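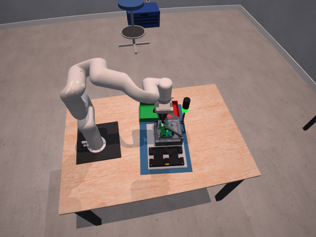

Celtosora bench test cell: a review after our first months with it

Posted 19 January 2020

We build and repair small control boards, and every board that leaves us has to go through a functional test. For years that meant a person on a stool, a fixture with a lid, and a lot of lifting, pressing, waiting and sorting. It is steady work and it is dull work, and by mid-afternoon your thumbs know all about it. So when the chance came to put a Celtosora cell on one of our benches I was keen, and I have stayed keen, though I do have a few grumbles for you further down.

What you get

The cell comes as an arm, a gripper and what Celtosora calls the work mat, which is a blue mat with everything the arm needs laid out on it. The test fixture goes in the middle, a black tray with pockets for the boards goes at the front, and a green tray and a red tray go at the back for passes and fails. There is a slim signal tower beside the fixture. The fixture in ours is a Detex, which we already owned and knew well, and I was very glad we could keep it.

I love how compact this is. The arm is bolted to a square plate near one end of an ordinary wooden-topped table, and it reaches over to the fixture from there. I had imagined half the workshop disappearing behind a fence. Whether you need guarding depends on your own risk assessment (do one, and do it before you order anything!), and ours ended with a slow speed setting and a short training session for everyone.

Setting up

Allow 2 days. The first went on bolting down, levelling and wiring, and the second on teaching positions, where you guide the arm by hand to each spot and save it. This part is a joy. One of our testers, who had never programmed anything in her life, had it picking from the tray before lunch and was showing everybody else after it.

The lid of the fixture was trickier. People open a lid without thinking, with a bit of a wiggle if it sticks. The arm doesn't wiggle unless you teach it to, and we went through a good many tries before we had a movement that was gentle on the hinge. I'd have liked a page on this in the handbook, which is otherwise clear and nicely drawn.

How it does the job

Our cycle is 40 seconds a board, and most of that is the test itself. A quick person can beat the arm on handling time, at least for the first hour. Over a whole shift the arm comes out ahead, simply by carrying on at the same pace. Our best day so far was 1,790 boards, with the cell running on through the evening and someone looking in to refill it.

Placement is lovely. We used to see the odd bent contact from a board pushed down at a slight angle at the end of a long day, and those have nearly gone. False fails are down as well – we think from boards being seated the same way each time, though I can't prove it.

What changed for the testers

I expect this is the bit most people in our line will want to read. Nobody lost a job over it, and we said so in writing before the crate arrived. I'd urge anyone else to do the same. There was a fair amount of worry in the tea room anyway, and some of it was justified: the work has changed, and it hasn't changed equally for everyone.

The testers now spend most of their time on the red tray. They find the fault, fix it, and write up what it was, which used to be squeezed in at the end of the week if it happened at all. Two of them have taken to it wonderfully and have asked for proper rework training. Another misses the old rhythm, the radio and the chat, and finds fault-finding tiring in a different way. We've moved her to packing for part of each day, at her own request, and that seems to suit.

Sore hands and wrists are mentioned far less. I would have bought the thing for that alone.

One piece of advice: let the testers own the cell. We nearly gave it to the engineers to look after, and it would have been a mistake. The people who knew the fixture's odd habits were the ones who made it run well.

Grumbles

The pocket tray is too small. Ours needs refilling far too often, and I would happily give up some mat for a second one. Privmont makes a stacking feeder that should fit, and we are saving up.

The tower light is bright and easy to read across the workshop, but there is no sounder on our version, so if you have your back turned you can miss a stop.

Spares are slow. A set of finger pads from Borbély, who handle parts for our area, took until we had almost forgotten ordering them. Buy a spare set with the cell.

The stop log holds only the last 138 entries and then writes over the oldest. Copy it off regularly.

Would I buy it again?

Yes, tomorrow! A second bench is pencilled in for March, if the feeder works out, and the testers have already started arguing over where it should go.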